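손목 카메라 시연 데이터: 흰 천 작업에서 에피소드를 어디서 끊어야 하나요

Leonie Thaler
7월 25일 작성

그리퍼 손목 카메라로 천 다루기 시연을 모으고 있습니다. 수집 도구는 Lira, 학습 코드는 Skillska 기본 설정입니다. 원격 조작으로 에피소드 16개를 찍었고 길이는 각각 20초입니다. 학습시키면 접근까지는 되는데 손가락을 닫는 시점이 매번 다릅니다. 흰 천이 화면을 넓게 차지하는 구간에서 특히 심합니다. 접근과 파지를 한 에피소드로 두는 게 맞는지, 나누는 게 맞는지 궁금합니다. 노출은 자동입니다.

손가락이 벌어진 상태의 프레임을 하나 올립니다. 말린 천이 오른쪽 손가락 바로 왼쪽을 지나갑니다.

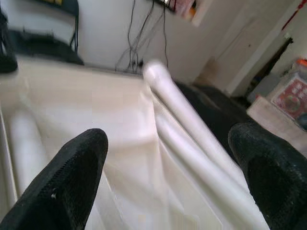
답변 2개

Zullatham
에피소드는 나누지 마세요. 접근과 파지를 분리하면 경계 프레임에서 행동 레이블이 끊기고, 정책이 그 지점에서 멈추는 경우가 많습니다. 한 에피소드로 두고 단계 레이블만 따로 붙이면 됩니다.

점검 순서는 이렇게 권합니다.
1. 노출과 화이트밸런스를 고정합니다. 흰 천에서 자동 노출을 쓰면 손가락이 들어올 때마다 주름의 음영이 달라집니다. 올리신 프레임도 말린 부분의 단서가 아래쪽 옅은 회색 음영 정도입니다.
2. 그리퍼 개폐량을 관측값에 넣습니다. 영상만으로는 닫힘 시작을 구분하기 어렵습니다.
3. 영상과 관절값의 타임스탬프 차이를 잽니다. 저는 2프레임 밀린 것만으로 같은 증상을 봤습니다.
4. 천의 시작 위치를 바꿔 가며 추가로 수집합니다. 16개는 천 작업에 부족합니다.
배경의 벽과 문, 케이블도 같이 찍히니 로봇 위치를 옮겨 찍은 에피소드를 섞는 편이 좋습니다.

Skinner
그냥 더 모으세요. 저도 12월에 비슷했는데 개수 늘리니까 나아졌습니다. 노출은 안 건드려서 모르겠네요.

댓글
Leonie Thaler: 3번 확인했습니다. 영상이 늦게 기록되고 있었습니다. 보정하고 노출을 고정한 뒤 다시 수집하겠습니다.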